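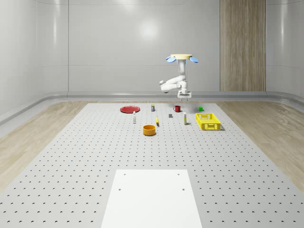 Moving a piano up one flight — pay or DIY?

perov_basement
ok so bought an old upright off a lady in Dusorstead, 300 bucks, plays fine except two sticky keys up top. problem is its on her ground floor and I'm on the second. one flight, 10 steps, a landing, then a tight left. mover quoted me more than the piano cost. I have three friends and a rented dolly. doable??

tamsin_p
Pay the movers. Seriously. My brother did this with a spinet and he still can't lift his arm right.

hurumhank
spinet is tiny too lol. how tall is yours? a full upright is a different animal. lot of the weight is the iron plate in the back so it wants to tip that way

perov_basement
tape says 123 cm, dont ask why my tape is metric. no idea on weight

hurumhank
thats a big one. four guys minimum and two of them need to have done it before

aigars k
I disagree with all the doom here. Moved three uprights in my life, never a pro. Straps, gloves, blankets, take the bottom panel off, tape the lid shut. Strongest people go BELOW. Go slow, one step, rest, one step, rest. The landing is where you get stuck, measure that first.

tamsin_p
Strongest people below is how people get crushed, Aigars.

aigars k
And who do you think is below when the movers do it? Same thing.

tamsin_p
Movers have insurance. And a stair climber dolly usually. Thats what you pay for

yupin_k
What did the quote include? When we got ours moved the first price was for stairs both ends and she only had stairs one end. Called back and it dropped a lot. Also ask a piano shop, not a regular mover. The shop guy here does it on the side on Saturday mornings.

perov_basement
huh. quote was from Thaweesak moving, did it online, I might have clicked stairs for both. will call

chutima
Measure the turn!! Width of the landing, corner to corner, and height of the piano with the casters on. We got ours all the way up and it would not go round. Had to take the railing off with it sitting there on the landing — husband holding it, me looking for a hex key.

hurumhank
^ this. also check if the handrail unscrews

perov_basement
landing is tight. like really tight. railing looks like it comes off tho, four screws

aigars k
Then you are fine. Take the railing off the night before. Don't do it in socks.

tamsin_p
I'm not going to keep arguing but I would not do this for a 300 dollar piano. If it gets away from you its the piano AND the wall AND somebody's leg

aigars k
If what gets away? Strapped to four adults?

yupin_k
ok both of you. OP whichever way you go don't tune it right after. Leave it a couple weeks to get used to the room. Ours went in next to a radiator, dumb idea, had to redo it in May.

perov_basement
update, called them. yes I had stairs clicked on both ends. new price is less than half, two guys plus a driver, and they bring the climber thing. still more than I wanted but my friends sounded VERY relieved when I told them

tamsin_p
Good.

aigars k
Waste of money but ok. Enjoy the piano

chutima
Take the railing off anyway! They charged us extra for waiting

perov_basement
will do. anyone know a fix for sticky keys btw or is that a new thread

hurumhank
new thread. but probably the bushings, dont spray anything in there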